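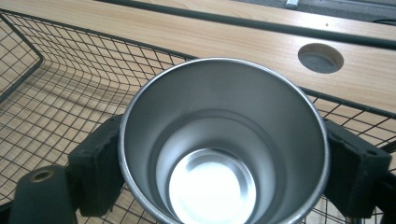

4. 장비 구매 계획과 예산 배분

4.1 품목 구성의 원칙

장비 목록은 작업 목록에서 거꾸로 끌어냈다. 처음 작성한 초안은 그 반대였다. 로봇 팔 한 대의 견적을 맨 윗줄에 놓고 남은 금액으로 손으로 쥐는 그리퍼, 카메라, 작업대를 채워 넣는 방식이었는데, 이렇게 하면 시연 수집에 쓸 수 있는 시간이 가장 먼저 줄어들었다. Nadège Jacquet가 초안을 검토하면서 식기 정리 과제에 필요한 물건과 동작부터 적어 보자고 제안하였고, 그 표를 만드는 일은 이 연구 전체에서 손꼽히게 즐거운 작업이었다! 어떤 동작에 어떤 부품이 닳는지, 어떤 물체가 어떤 센서를 곤란하게 하는지가 한 장에 들어오자 예산의 윤곽이 저절로 드러났다.

최종 목록은 109개 품목이다. 여기에는 그리퍼 본체와 손가락 패드, 장착 부품, 카메라와 저장 장치, 작업대와 조명, 그리고 집어야 할 물체 자체가 모두 포함된다. 물체를 장비 예산에 넣을지를 두고는 이견이 있었다. Cosmin Bălan은 컵이나 바구니 같은 일상 용품은 소모품비로 처리하는 편이 회계상 간단하다고 보았다. 그러나 같은 규격의 물체를 실험 중간에 다시 구하지 못하면 앞선 시연과 비교할 수 없게 되므로, 저자들은 물체도 장비와 같은 표에 두고 예비품까지 함께 주문하기로 하였다.

4.2 그리퍼와 손가락 패드

손으로 쥐는 그리퍼는 두 공급사의 제품을 비교하였다. Murnitz의 제안은 본체 단가가 낮고 패드가 본체와 일체로 공급되는 구성이었으며, Hullmont의 제안은 단가가 높은 대신 손가락 패드를 나사로 분리하여 따로 살 수 있었다. 1차 견적만 놓고 보면 Murnitz가 유리하다. 그런데 패드 교체를 포함하여 수집 기간 전체의 비용을 계산하면 순서가 바뀐다. 이 결과는 표를 채우던 저자들에게도 뜻밖이었고, 이후 모든 품목에 같은 계산을 적용하는 계기가 되었다.

패드는 생각보다 중요한 예산 항목이다. 그림 4는 두 패드로 스테인리스 컵을 양옆에서 잡은 상태로, 왼쪽 패드 표면에 긁힌 자국이 보인다. 이 정도의 흔적이 파지력에 미치는 영향은 이번 연구의 측정 대상이 아니지만, 교체 시점을 수집자의 감각에 맡기면 작업대마다 조건이 달라진다. 따라서 본 계획에서는 패드를 그리퍼당 22쌍으로 묶어 주문하고 교체 일자를 기록지에 남기도록 하였다. 장착 부품도 예비 수량을 잡았다. 체결부는 값이 싸지만 납품까지 걸리는 시간이 길어서, 하나가 빠지면 그 작업대 전체가 멈춘다.

4.3 물체와 작업대

금속 식기는 예산을 세우는 사람에게 대단히 흥미로운 물체이다. 물건값은 얼마 되지 않는데 조명과 카메라 쪽 지출을 움직이기 때문이다. 그림 4의 컵에서도 평평한 바닥이 빛을 강하게 반사하여 거의 흰 원판처럼 보인다. Ysaline Masson은 처음에 노출 범위가 넓은 상위 카메라를 요구하였으나, 견적을 받아 본 뒤 확산판을 단 조명과 기존 등급의 카메라를 조합하는 안을 함께 제출하였다. 두 안을 모두 표에 남겨 두었으며, 구매 단계에서는 후자를 먼저 집행하고 차액은 보류 항목으로 돌렸다. 반사를 완전히 없애는 것이 목표는 아니다. 실제 주방에도 번쩍이는 컵은 얼마든지 있고, 학습 데이터에 그런 관측이 들어 있는 편이 오히려 반갑다.

철망 바구니 역시 비슷한 성격을 지닌다. 검은 격자 사이로 밝은 나무 상판이 비치면 배경이 촘촘한 교차 무늬로 바뀌고, 깊이 추정을 시험하기에 좋은 조건이 된다. 바구니는 Flerico의 동일 모델로 통일하였다. 상판은 나뭇결이 있는 밝은색으로 지정하고, 배선용 원형 구멍이 있는 제품도 허용하였다. 구멍이 없는 상판만 고집하면 선택할 수 있는 공급사가 크게 줄고, 케이블 정리를 위한 부속을 별도로 사야 한다.

4.4 집행 순서

구매는 2단계로 나누었다. 첫 단계에서는 작업대 한 곳을 완전히 갖추어 수집 절차를 끝까지 시험하고, 둘째 단계에서 나머지를 같은 구성으로 복제한다. 한꺼번에 주문하면 수량 할인을 받을 수 있다는 점은 분명하다. Arnaud가 제시한 카메라 할인 조건도 상당히 매력적이었다. 그럼에도 첫 작업대에서 발견되는 변경 사항을 모든 작업대에 소급하는 비용이 할인액을 넘는다고 판단하였다. Benoît Tessier가 작성한 변경 기록 양식에는 품목 번호, 바꾼 이유, 이미 주문한 수량이 들어가며, 둘째 단계의 발주서는 이 기록을 반영한 뒤에만 발행한다.

첫 단계의 발주는 8월로 잡았다. 납기가 가장 긴 품목은 그리퍼 장착 부품으로, 공급사가 제시한 기간은 28일이다. 이 기간 동안 작업대 조립, 조명 배치, 저장 장치 점검을 진행하므로 그리퍼가 도착하는 날부터 수집 교육을 시작할 수 있다. 로봇 팔은 둘째 단계 이후로 미루었다. Aurélien Boyer는 정책을 실제 팔에서 일찍 돌려 보아야 수집 방식의 결함을 찾을 수 있다고 주장하였고, 저자들도 이 지적에 동의한다. 절충안으로 팔의 설치 공간과 전원은 첫 단계에서 확보하고, 팔 자체는 단기 임대 견적을 받아 비교하기로 하였다.

4.5 보류 항목과 예비비

예비비는 전체에 일정 비율로 얹지 않고 품목별로 책정하였다. 마모되는 부품, 단종 가능성이 있는 물체, 환율에 민감한 수입 장비를 각각 따로 표시하면 어느 위험이 얼마를 차지하는지 바로 읽힌다. 이 방식은 손이 많이 가지만, 다른 연구실에서도 꼭 시도해 보기를 권하고 싶을 만큼 얻는 것이 많았다. 특히 그리퍼 패드의 예비비와 카메라의 보류 차액을 나란히 놓고 비교할 수 있게 되면서, 수집 시간을 늘리는 데 쓸 돈과 관측 품질을 높이는 데 쓸 돈을 같은 표 위에서 논의하게 되었다.

보류 항목은 첫 작업대의 시험이 끝난 뒤 다시 심사한다. 심사 자료로는 패드 교체 기록, 과다 노출 구간이 포함된 시연의 비율, 작업대별 중단 시간을 사용하며, 항목별 집행 여부는 5장의 수집 일정과 함께 확정한다.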